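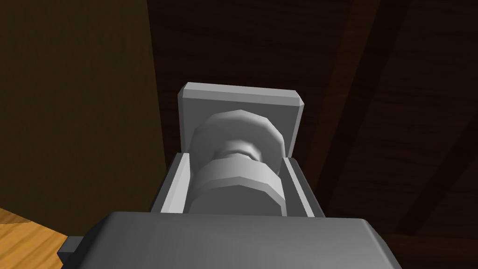 So, robotics club is back, and I've had the sort of fortnight where I dream about friction settings. I promised a few people I'd write up how the simulation challenge is going (hi Mum, hi Uncle Kiprono) so pull up a chair, this one goes on a bit.

For anyone new: I'm in the sixth form and our club is entering the Zarnum Cup in July. The first round is done entirely in simulation. Every team gets the same virtual arm, the same wooden room and the same set of bits to pick up, and you write the code that does the picking. The bits all have names. Ours for this month is the spool, two chunky discs with a narrow waist between them, and I have grown very fond of it.

You'd think a spool would be easy! It has a waist, you grab the waist, off you go. That was our plan for the whole first week. Vusumuzi wrote a lovely bit of code that found the middle of the object and closed the fingers there, and it worked when the spool was standing up in open space. Then we turned on random starting positions and it all went to pieces. The spool would roll, or the fingers would clip the edge of a disc, and on one memorable run it shot off across the room and we had to restart the whole thing. Out of 84 attempts that evening we got 13 clean lifts. Charmaine wrote "13" on the whiteboard in enormous figures and drew a sad spool next to it.

The bit that got us moving again came from Shireen, who had been quiet for most of the session because she was doing her chemistry homework at the back. She asked why we were so set on the waist. Fair question! The discs are much thicker, and they have all these flat facets, so there's far more for the fingers to press on. We'd just assumed the thin part was the handle because it looks like one.

We rewrote the grasp picker that same night (well, Vusumuzi and I did, with Charmaine reading the numbers out and eating all the crisps). It now tries a handful of possible grips, scores each one on how much finger is touching the object, and picks the best. Getting the scores right took ages. For a while it was giving top marks to a grip where one finger was inside the cupboard.

Things I've learnt, mostly the hard way:

Turn the time step down before you blame your code. Ours was far too coarse and the fingers were sinking into the spool and then pinging it out again.

Close slowly for the last little bit. We use a fast close and then a slow one, and the change made more difference than two evenings of fiddling with force.

Save your random seeds. Xolani found a brilliant failure where the spool balanced on one fingertip, and we can't get it back. He's still upset.

Look at the gripper camera view as well as the wide view. From across the room every grip looks fine.

Our last full run was 32 attempts with 27... no, let me check the log before I promise that in public. It was a lot better than before, I'll put the proper figure up once we've run the big batch again. We have 12 objects to get through in total and the spool is only the third, so please don't ask me about the funnel yet.

Next session we're trying the placing part, where you have to set the thing down without it falling over. Mr Mkhize has given us the room until six and Shireen says her chemistry is finished, so we'll have her for the whole time. Can't wait!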